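Vestbridge Building Services > Newsletter > Washroom Fittings

Holder height and roll stock: June changes
By Inger Dalsgaard, Fittings and Consumables

The washroom fittings schedule has been revised for the Vestbridge and Clerorcombe sites. Paper holders on new installations are now fixed at 900 mm from finished floor level to the center of the arm. Existing holders stay where they are unless the wall is opened for other work.

The former double-roll cabinet is withdrawn from the schedule. Its replacement is a single open holder in black, fixed directly to the wall. Check both fixings at handover and again after 15 days. Tighten by hand; power drivers have stripped the inserts at Clerorcombe.

Stock code 443 covers the standard white roll. Cartons are issued in tens, and part cartons should go back to the store closed and labeled. Wrappers and loose tissue are to be cleared from tank tops and carton lids before a room is signed off. Brushes stay on the floor beside the toilet they serve.
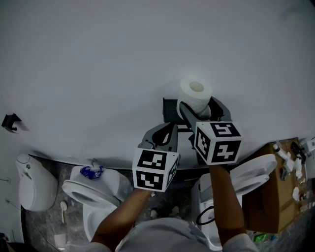
White roll on a black wall-mounted holder, with toilets below.

Replacement seats are ordered separately and are not part of this revision. Send fitting queries to Ingvar Østergaard before 10 a.m. for a same-day reply. Include the room number and the holder finish.

Recent items
Sveinbjörnsson valve kits: revised part list
Mestusine store opening hours
Sealant curing times for wall-hung fixtures
Clerorcombe drain survey, second phase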